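Budgeting for two handheld grippers plus a used arm, what am I missing?

Asked by Linnea Westerberg, December 2, 2019
Tags: buying, grippers, small lab

We're a small office and have until February to spend a fixed pot of money. The plan is to buy two handheld grippers now, get people recording simple tabletop tasks, and add an arm later. The Nerninen rep quoted us $600 per gripper and says everything else is "standard office equipment." I've heard that before and it usually means I get a second invoice.

The tasks are dull on purpose. Pick up a bar, turn it, pass it across, set it down. One table, two tools, one person.

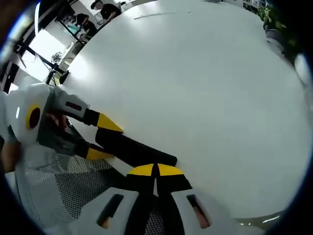 The rep also wants us on a yearly support plan at 17 percent of the purchase price. My boss thinks that's cheap. I think it's a lot for something with no arm attached to it. Is it worth having? And what did you end up paying for that wasn't on the quote?

2 answers

Bianca Costache
Accepted answer

Skip the support plan until you've read what it covers. Ours (different vendor, Backlund) covered the electronics and left out fingertips, which are the part that wears. We went through 13 pairs in the first year. Ask Nerninen for the price of a pair of tips in writing and ask if they fit anyone else's jaws. If they won't answer the second question, you know the answer.

Things that weren't on our quote:

Storage. Two video streams fill drives faster than the sales sheet says. Record for one full day and multiply.
Spare cables and chargers.
Somebody's time to look through the recordings and throw out the bad ones. This was our biggest cost by far and it had no line in the budget at all.
Shipping for repairs. We paid $45 each way — under warranty.

I would also hold off on the arm. Reps love to say the recordings will carry over to whatever you buy later. Maybe. Get them to show it on the exact arm you'd be buying, with your part, on a table like yours. We asked for that and the demo got moved twice.

Comment from Linnea Westerberg: Thanks. I asked about the tips and was told they're "rated for normal use." No number. Asked again.

Comment from Bianca Costache: Ask what normal is.

Skeltberg_user
Answer

we have the Cedau ones and they're fine. support plan never used it. get a decent chair, your back will hurt before the gripper breaks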